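Player Notes: What Changes on the Floor in February

The new machine rotation takes effect February 1, 2021. Regulars will notice it as soon as they come in, because the row along the north wall has been replaced from end to end. The old three-reel cabinets went out in December and the last of the Visari units went with them.

In their place are Hnatiuk cabinets, which run several games from one menu. You pick your game and your denomination on the screen before the first spin. If you leave the machine on the setting the last player used, you may be betting more per spin than you meant to, so check the denomination every time you sit down.

Two of the old mechanical machines stay in the lobby near the cashier. They still take bets and they still pay. We had a good number of requests to keep them, and the service contract was extended to cover both.

Payout tickets

Tickets printed on the old system are good for 200 days from the date on the front. After that they can't be redeemed at the kiosk and have to go through the cashier's window with an ID. Please don't fold tickets across the bar code. The kiosk rejects them and you end up in line anyway.

Any single win that requires a hand pay still means waiting at the machine for an attendant. Press the service button once. Pressing it again cancels the call and puts you at the back of the list.
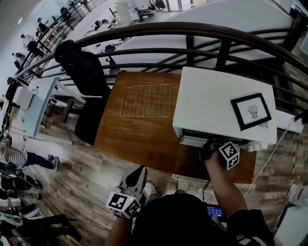
A white boxy appliance on a wooden table.

Points and the card

Dodulico cards work on all of the new machines. Insert the card with the stripe facing down and wait for your name to come up before you play. Points earned before the name shows are not credited, and the desk can't add them by hand.

The tier levels are the same as last year. You need 300 points in a calendar month to reach the second tier, and points reset on the first. Free play is loaded to the card overnight and expires at the end of the month — it does not roll over. Players who have moved should update their mailing address at the desk, as a number of offers came back to us over the winter.

Progressives

The Solanen progressive has been moved to the center bank. The meter carried over in full, so nothing that players put into the jackpot was lost in the move. To be eligible for the top prize you have to play the maximum bet. The smaller prizes can be won at any bet, and the rules are posted on the side of each machine in that bank.

Sorcha Dow has taken over as slot manager and is on the floor most evenings. Questions about a disputed spin should go to her or to the shift lead while you are still at the machine. The game history can be pulled up on the spot, but it gets harder once other people have played.

Seats may be held for a short break. Ask an attendant for a hold sign — a coat or a cup on the chair doesn't count. During busy hours a hold runs out after fifteen minutes and the seat goes to the next player.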